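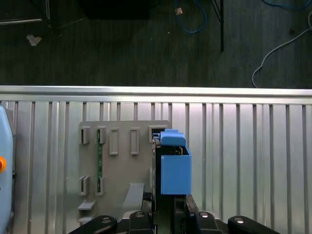 Jõgi

Nerlow, the computer dismantling arm: pictures from the workshop

Nerlow is the name of our robot arm project in the shared workshop at Lutdale. The aim is modest. We receive old desktop computers which the owners don't want any more, and we would like the arm to do a part of the boring work inside them: hold a thing, pull a plug, put a piece to one side. A person still stands near and helps, and I think it will remain like this for a long time.

I have made this page for the members who asked to see how the work looks at close distance. From the door of the workshop one sees mostly the elbow of the arm and our backs. I am sorry if my English is stiff in some places. I have written it slowly and with the dictionary.

We began in October. The budget was around 500 dollars without the arm itself, which was a donation, and most of this went to cables, fasteners and a better power supply. The software is called Drovero. It was written in our group during evenings and you should not expect a beautiful menu.

Picture one, the light blue box

The gripper has the light blue box upright in its grip, beside the grey panel with the clips. For a person a box like this is nothing. For the arm the difficulty is the pressure. If the fingers close too little the box turns, and if they close too much the plastic complains with a small noise which I have learned to dislike. In Drovero the closing force is now a slider with 8 steps, and for thin plastic we stay at step 2.

I would also like to say a word for the ribbed metal. Some members wanted to cover it with a rubber mat. I am against it for the moment, the straight lines help me very much to judge by eye if the gripper comes in at an angle.

Picture two, inside the tower

Of all the jobs I find this one the most interesting. The two narrow fingertips are at the power connector of a drive, the black plug with the yellow, red and black wires, and the blue data cable makes its loop just beside. There is not much room between the drive cage and all these wires. We plan the way in from above and then we go slowly. A hand on the panel is always welcome, a computer case is lighter than it looks and it likes to walk away from the arm.

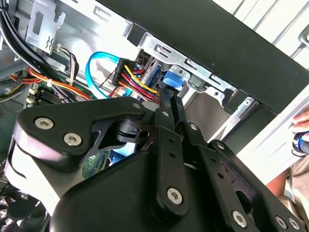

About the speed I must be honest with the members who hope for a fast machine. We give the arm 30 seconds to come to a connector and close the fingers, and I could do the same in a moment with my own hand. But my hand gets tired in the afternoon and I begin to pull on the wires, which is a bad habit. My rule for the arm is that it must pull on the plug body only. Drovero stops the movement when the load on the wrist becomes too big, and then somebody has to look what is stuck. Often it is a side catch that was not pressed. We are thinking about a different shape of fingertip, with a small step at the end, so that one finger can press the catch while the other one holds. I have drawn it three times and I am not satisfied with any of the drawings.

Please do not remove the cable ties before you bring a computer to us. It is meant kindly, but loose wires fall in front of everything and the arm has then a much harder life.

Picture three, the grey bracket lying flat

The bracket is flat on the ribbed surface and the gripper is just below the bright blue component in its opening. Blue on grey is a gift for us. We set the colour threshold one time and did not need to touch it after. Black parts on black parts are another story, and there I still click the position by hand on the screen.

Look also at the green circuit board strip, partly under the plastic. I want the fingers to stay away from that one, and for this reason there is now a "keep out" area in the program. It is a simple rectangle. It should really follow the shape of the bracket, but a rectangle I could finish before supper.
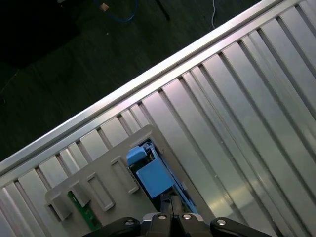 What we need

Small hex-head or socket screws in any length, in black or silver colour. Desktop cases with the side panel still on them. Flat trays with a low edge, for sorting the parts.

If you wish to try Drovero yourself, come in the evening after seven o'clock and bring closed shoes. The first time I will sit beside you and keep my finger on the stop button.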